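Green Board, Black Plug: A Bench Gallery
By Shabani Rashidi
January 10, 2025
4 min read

I've had a soft spot for circuit boards ever since I took apart my uncle's radio and couldn't get it back together (sorry, uncle). So when I put together a gallery for the hobby pages, it was always going to be a board, a plug and a handful of colored wires. The board sits up on a plastic box on a white table, and I think it looks pretty good there!

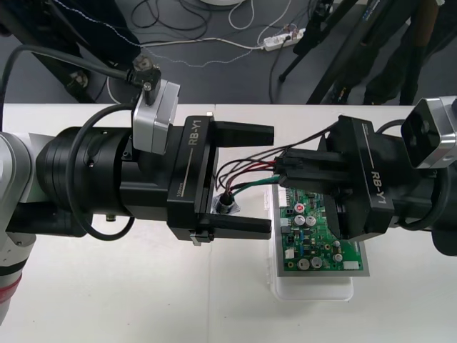
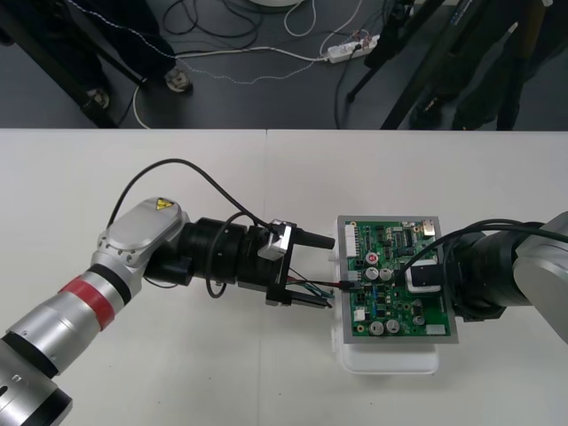
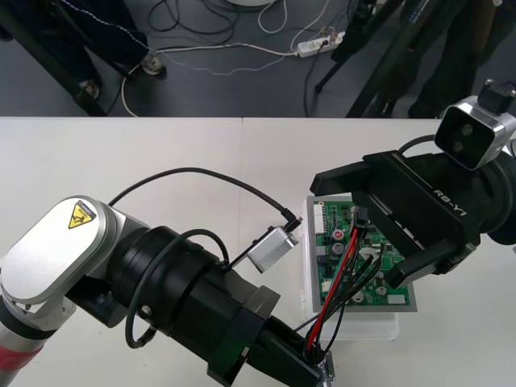

The green board and its wires, three ways. The connector is held over the board in the first one and plugged in at the left side in the second.

Okay, so a few things I like in these. The wires first, because I always look at the wires first. In the first picture you get red, black, dark brown and green strands all running off to the left of a black multi-pin connector. I love a bundle with different colors in it. I once spent a whole evening on a harness for our Totden project where every single wire was black, and I labeled them with bits of masking tape, and then the tape fell off. Never again. If you're buying wire, buy colors! A box of mixed spools cost me 25 dollars back in June and I'm still using it.

Then there's that round red part near the upper middle of the board in the second picture. It looks like a button, or maybe an indicator, and either way it's a nice spot of red on all that green. Just below it are two silver capacitors standing side by side like salt and pepper shakers. There are more of them lower down, and a gold-colored square up in the top-right corner that my eye keeps going back to.

The third picture is my favorite for the wires, which come off a black plug and curve away down and to the left. You can also see the white pin connectors along the upper left edge, and a white connector block near the lower right. I'm a sucker for a white header on a green board. Very classic look.

And please notice the plastic box. I am a big believer in getting a board up off the table. Mine at home sits on an old sandwich tub, and my neck has thanked me for it. It also gives the wires somewhere to drop, so they don't get bunched up against the edge when you're trying to line up a plug. (Line it up first, THEN push. I've bent 9 pins in my life and I remember every one of them.)

A reader in Plovurmont wrote in after my last gallery to ask how many times you can plug and unplug one of these little connectors before it gets sloppy. It depends a lot on the connector, so look up the data sheet for yours. The oldest one in my drawer has been in and out roughly 2,000 times by my guess and it still grips, though I wouldn't trust it with anything important.

Next up I'm hoping to do a gallery of old Wanyama terminal blocks, the chunky kind with the brass screws. If you have any in a drawer, send me a picture through the Netbridge message board and I'll put the good ones in.

Last updated: January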